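FOR IMMEDIATE RELEASE

3 Dec 2023

Wernell Opens Sign-Ups for a Winter of Soup, Bread and Shared Tables

VETATCOMBE — I started Wernell because I wanted somewhere to eat soup with people I hadn't met yet. That was the whole plan. So I'm very happy (and a little short on sleep) to tell you that sign-ups are now open for our Winter Table, a run of community suppers at the old Zillen bakery on the hill side of Vetatcombe.

If you've been to one of our summer picnics, you know how we do things. Long tables, big pots, and you sit wherever there's a chair. The winter version is the same idea with a roof on it, and the bread gets baked in the next room while you eat.
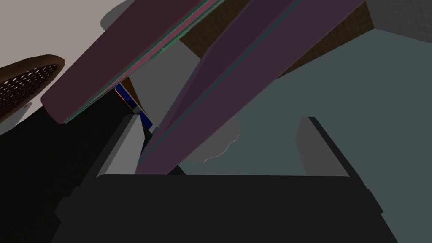 Gray on charcoal, in a computer rendering.

We have room for up to 90 people at each supper. I know that sounds like a lot for a bakery, but the back wall came down in the last remodel and the space goes much farther than you'd guess from the street. There will be two sittings, an early one for families and a later one for everybody who can't face dinner before the kids are asleep.

Tickets are pay-what-you-can. I've been asked a lot whether there's a suggested amount, and the answer is no. Put in what feels right. If this month that's nothing, please come anyway and bring your appetite!

Now, the food. Our bread comes from Admasu, the bakery that took over the Zillen ovens and has been turning out the best dark rye in the county ever since (I will argue with anyone about this). They're making a seeded loaf just for the suppers, plus soft rolls for people who like to chase the last of the soup around the bowl. The soups will change every time. We open with split pea, then a smoky tomato and bean, and after that I'm going to let the root vegetables decide. 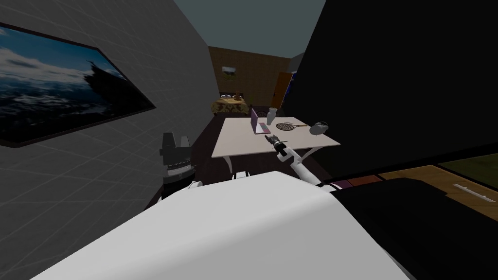 There will always be a pot with no meat and no dairy in it, and I mean a proper one, with as much care in it as the others. If you have an allergy, write it on the sign-up form and we'll get back to you before the supper. Please don't wait until you're standing in line with a bowl in your hand — we'd much rather sort it out ahead of time.

We're also bringing back the recipe swap. Write down a soup your family makes, drop it in the tin by the door, and take somebody else's home. Last winter we ended up with 100 recipes, including four versions of the same chicken noodle that disagreed completely about the dill. I've cooked my way through a good part of the tin and I still can't pick a side.

The suppers run through the end of February. Doors open half an hour before each sitting, street parking is free in the evening, and the side entrance on the alley has no steps.

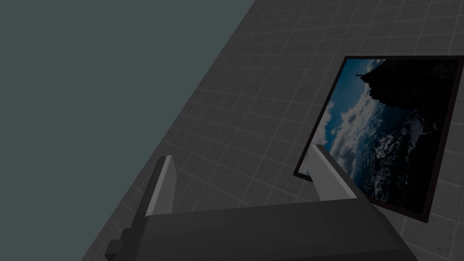 COMMUNITY & FOOD

How to sign up: forms are on the Wernell website and on paper at the Admasu counter. Groups of more than 4 should use the group form so we can keep you together. If you'd like to help chop, pour or wash up, check the kitchen box and we'll send you the shift list.

About Wernell: Wernell puts on shared meals in and near Vetatcombe, indoors and out, and has been doing it for 3 years.

Press: reporters are welcome at any supper. Write to the press desk through the website and I'll save you a roll.

###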